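4.2 Stickers as a household's own labels

We came to the question of stickers rather by accident. In the first round of home visits in Midelton we had asked people to show us where they kept their cleaning things, their spare batteries, their paper bags, and we had a tidy form for writing down shelves, bins and boxes. What the form had no room for was the decoration, and there was a great deal of it. Of the 63 cabinets we looked into over the course of the study, 20 had at least one sticker on an inside surface, where a visitor would never see it with the doors closed.

It would be easy to pass over these as the work of children with time on their hands, and no doubt some of them are. But when we sat down with the households in Zernwood and let them talk (and they were generous talkers, for which we remain grateful), many told us that a sticker had once meant something quite practical. A picture of a cup went up where the cups lived. Then the cups moved to another room, and the sticker stayed behind, partly because it was hard to peel and partly because everyone had grown fond of it. Several people still gave directions by these old pictures — "on the shelf under the fish," one of them said — long after the picture had stopped matching what was stored beside it.

We therefore sorted the stickers into two loose families. The first shows things a person might own or use, such as a phone or a calendar. The second is made up of animals, weather, and plain shapes, which seem to be there for the pleasure of looking at them. The two families mix freely, and Figure 6 has both in a single cabinet, with a camera and a phone on the inside of one door, a calendar on the other, and a row of three clouds across the back panel with a small animal underneath. The coders agreed on the family for most stickers without any trouble, and talked over the remaining ones together at Jorside in December.

Where a sticker sits matters as well. Those on a door meet the eye as soon as the cabinet is opened, while those on the back panel are slowly hidden as the shelves fill up, and come to light again at the next clearing-out. Our households often spoke of that moment with real affection. We return to it in Section 5, where we take up the Lu interviews and the matter of what people choose to leave in place when they move house.

Figure 6. Stickers on the doors and back panel of a white cabinet, with a bottle standing at lower left.

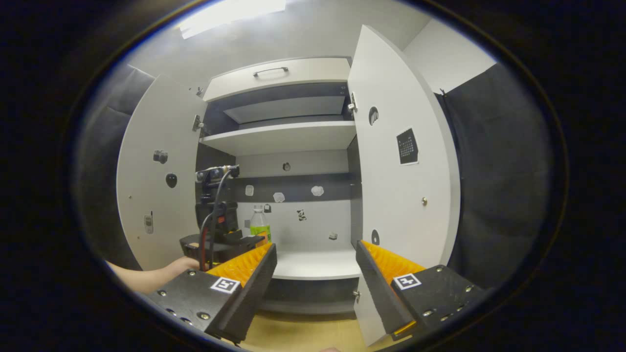 Household Storage Study Group, Department of Home and Community Research, Midelton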